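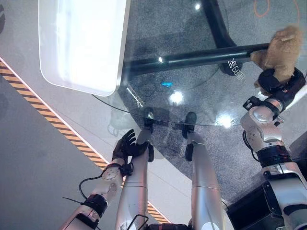

Yammine Tabletop Handling Station
Set-Up Guide, Section 2: Planning, Budgeting and Ordering

Read this section before you place an order. It covers the choices that affect price, the space you need to set aside, and the items that are not part of the base package. Unpacking and first power-on are in Section 3.

The station is supplied by Jadeck and shipped from the Skollville warehouse. It is meant for sites that want a two-armed humanoid robot to pick up, hold and pass soft items at a table: plush toys, cloth bags, folded fabric and similar goods. If your items are rigid, heavy or sharp, ask for the planning sheet for the Oturico line before going further.

2.1 Decide what the station will handle

1. Write a list of every item you expect the robot to handle in the first year. Include items you are unsure about.

2. For each item, note the weight, the longest side when laid flat, and whether it keeps its shape. A plush toy springs back when gripped. A cloth bag folds and sags, and its free end may be hard to find.

3. Mark each item as one-hand or two-hand. One-hand items are picked up and put down by the same hand. Two-hand items are passed from one hand to the other, or held at both ends.

4. Set aside samples of each item for the acceptance test in 2.6. Do not use your only copy. Repeated gripping wears seams and leaves creases.

Note: Two-hand items take longer to set up. If more than half of your list is two-hand, order the extended commissioning option now. It costs more when added after delivery.

2.2 Choose the hands

The station can be quoted with two-finger grippers or with multi-fingered hands. The arms are the same in both cases, but the wrist wiring is not, so a later change means a service visit.

Two-finger grippers cost less, have fewer moving parts and are easier to clean. They suit items with a clear edge or a handle.

Multi-fingered hands can close around an item of uneven shape. They cost more to buy and more to keep running. Plan for a replacement hand in your spares budget from the first year.

Both hands on a station must be of the same type. Mixed orders are returned for correction.

Caution: Loose threads, drawstrings and ribbon can catch in finger joints. Trim them or tape them down before trials, and leave items with long cords off the first list.

2.3 Plan the floor area

1. Measure the clear floor area. Allow for the table, the robot, and a walkway on every side where staff will pass.

2. Check the floor type. Low-pile carpet and smooth hard floor are both acceptable. The robot and the table should stand on the same surface. If the area crosses from carpet to hard floor, keep the join clear of the robot's feet and the table base.

3. Mark the edge of the working area with yellow and black hazard tape. Tape is not included in the base package. Buy enough for the full outline and one complete replacement.

4. Check the route from the loading door to the working area. The shipping crate is 2,080 mm long and does not bend around a tight corner. If it will not pass, the crate must be opened at the door, and you should book extra time with the delivery crew.

5. Confirm that there is a grounded outlet within reach of the working area, on a circuit that is not shared with heaters or pumps.

Warning: Hazard tape shows people where to stop. It does not stop the robot. If visitors or untrained staff can reach the area, include a barrier or a scanner in your budget.

2.4 Choose the table and tray

You may use your own table or order one with the station. Most buyers already have something suitable, but check the points below before leaving the table off the quote.

1. The table must not rock. Press on each side in turn. If it moves, fix it or replace it.

2. The base must leave room for the robot's feet. Look at crossbars and angled supports in particular.

3. A plain, dull surface is easiest for the cameras. Glass can be used, but it reflects ceiling lights and shows the floor through it, and this adds time to camera set-up. Printing on the glass has a similar effect. If you intend to keep a glass table, tell your sales contact so the extra time is included in the price.

4. Choose a tray with rounded corners and a raised rim. The rim should be low enough for the fingers to clear it. A white tray gives good contrast with tan, brown and dark items, but may look overbright under strong lighting. If most of your items are white, order a gray tray.

Note: Budget for a second tray. Trays are often borrowed for other work, and a tray of a different size means the pick area has to be taught again.
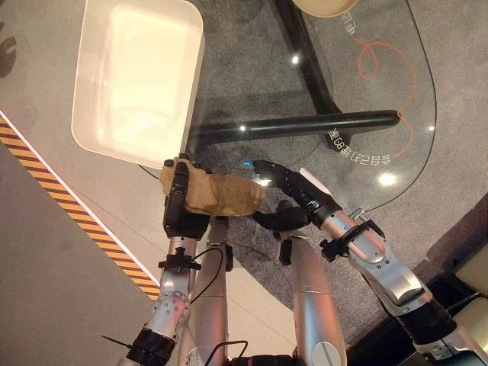

2.5 Allow time for hand-to-hand transfers

A transfer is the part of the job most likely to run over schedule. The first hand has to hold the item in a place the second hand can reach, and soft items do not hang the same way twice. Plan for it as separate work with its own line in the budget.

1. Start with the item on your list that is easiest to hold. Do not start with the one you most need.

2. Choose the spot where the transfer will happen. Over the table is preferred, close to the tray but clear of its rim. A dropped item then lands on the table and can be picked up again.

3. Decide which hand gives and which hand receives. Keep this the same for all items if you can. Each change of direction is set up and tested separately.

4. Leave slack for the cables at the wrist and forearm. Check them with the arm fully extended and again with it drawn back. A loop that clears the table at one position may drag at another.

5. Keep unrelated objects off the tabletop during trials. Cups, bowls and tools within arm's reach should be moved to another surface.

6. Record the result of every attempt, including drops. Jadeck support will ask for this record before quoting further work.

Allow up to 3 working days for each two-hand item. One-hand items are normally set up together in a single visit.

Caution: Do not reach in to straighten an item while the arms are powered. Use the pause control, wait for both arms to stop, and then step inside the tape.

2.6 Prepare the budget

Divide the budget into purchase costs, site costs and running costs. Many first orders cover only the purchase costs, and the rest is requested later from a different fund.

Purchase costs
Robot with two arms and the chosen hands
Controller and operator tablet
Commissioning (standard or extended)
Table, if not supplied by you
Two trays

Site costs
Electrical work
Hazard tape, barrier or scanner
Lighting changes
Delivery beyond the loading door
Staff time during commissioning

Running costs
Annual service plan
Replacement hand and finger covers
Cable ties, clamps and cable sleeves
Replacement sample items
Refresher training for operators

The standard service plan is $1,271 per quarter and includes remote support during business hours. Parts are billed separately. Sites that run evening shifts should ask for the extended plan, as the standard plan has no cover after 6 p.m.

Hold back part of the purchase payment until the acceptance test is signed. The test uses the samples you set aside in 2.1, on your own table, under your normal lighting. A result from the Skollville demonstration room does not count toward acceptance.

2.7 Lease or buy

A lease suits sites where the item list is likely to change or where the station is on trial. The service plan is included in the monthly fee. Finger covers and other wear parts are not.

Purchase suits sites with a settled item list and someone on staff who can do basic maintenance. The warranty starts on the delivery date, so do not take delivery before the floor area and power are ready.

Leased stations may be bought at the end of the term. Ask for the buyout figure in writing at the start of the lease.

2.8 Order timing

1. Send the item list and floor plan with your request for a quote. Quotes made without a floor plan are estimates only.

2. Check the quote against the three lists in 2.6. Ask for any missing line to be added or marked as your responsibility.

3. Place the order. Multi-fingered hands have the longest lead time and set the delivery date for the whole station.

4. Complete the electrical and floor work before the crate arrives.

5. Name two operators for training. Both should be present for all of commissioning.

Orders placed in June are scheduled after the annual warehouse count. If you must spend funds before the end of a budget year in that month, ask for an order confirmation with a fixed invoice date.

Keep a copy of the signed quote and floor plan with this guide. The installer will need both in Section 3, step 1.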